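Flultuvance Ships Prutus 4, Backup and Disk Cloning for Small Offices

New version copies a live Windows drive without a reboot. Free upgrade for current license holders.

LOKHAM, January 2020 - Flultuvance today released Prutus 4, the new version of its backup and disk cloning program for Windows PCs. Out now, download only. No boxed copy this time.

Prutus makes a full copy of a working drive while the PC stays in use. Old disk to new disk, bigger or smaller, as long as the data fits. Partitions get resized on the way over. Version 3 needed a restart and a boot CD for the system drive. Version 4 doesn't.

"Most of our support mail was the boot CD," said Leidy Ayala, product manager at Flultuvance. "People lost it, or the laptop had no drive to put it in. So we took that step out. Took us longer than we wanted, we had hoped for September."

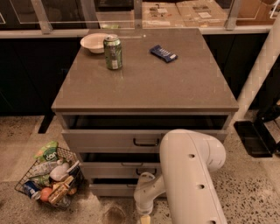 What's New in Version 4

Live cloning of the system drive, including drives with a hidden recovery partition.

Scheduled backups can now run every 15 minutes. Only changed blocks are saved, so the jobs are short and the backup folder stays small.

Backup to network folders, USB drives and a second internal disk. One job can write to two places at the same time.

Single file restore. Open a backup like a normal folder, find the file, drag it out. No need to restore the whole image.

New log window. Plain wording, error codes are still there but moved to the end of the line. Logs can be e-mailed to an address of your choice when a job fails.
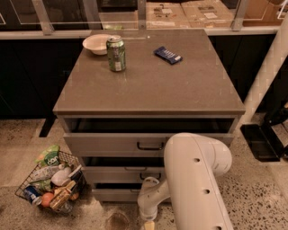 The beta ran with 84 testers, mostly small offices and repair shops. Two bugs held up the release: one with very long file paths, one with external drives that go to sleep in the middle of a job. Both fixed in the shipping build. A third, a wrong time shown in the log after the clocks change, is only cosmetic and will be fixed in the first update.

Backups made with version 3 open in version 4 and dont need to be converted. It does not work the other way. Backups from version 2 have to be opened once in version 3 and saved again first.

Malhotra Edition

The Malhotra edition, for offices with more than one PC, adds a central console. Set up a job once, push it out to every machine on the network. Up to 400 PCs from one console. Reports go out as a PDF or a spreadsheet file. Password protection for the settings is included, which resellers had been asking for.

"You install it, you pick a folder, you go home," said Ayala. "The console is for the one person in the office who gets called when somethign breaks."
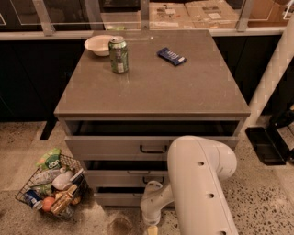
Owners of a Malhotra 3 license move up the same way as single users, with the same key. The console should be updated first, then the PCs. Old clients keep running their jobs in the meantime but will not show up in the new reports.

Availability

Prutus 4 runs on Windows 7, 8.1 and 10, 32 and 64 bit. The trial is full featured and runs for 90 days, no credit card. Version 3 license holders upgrade free from the Help menu.

About Flultuvance

Flultuvance makes backup and disk tools for Windows. Privately held, based in Lokham.

Press contact: Leidy Ayala, Flultuvance, Lokham. Review keys and screen shots on request.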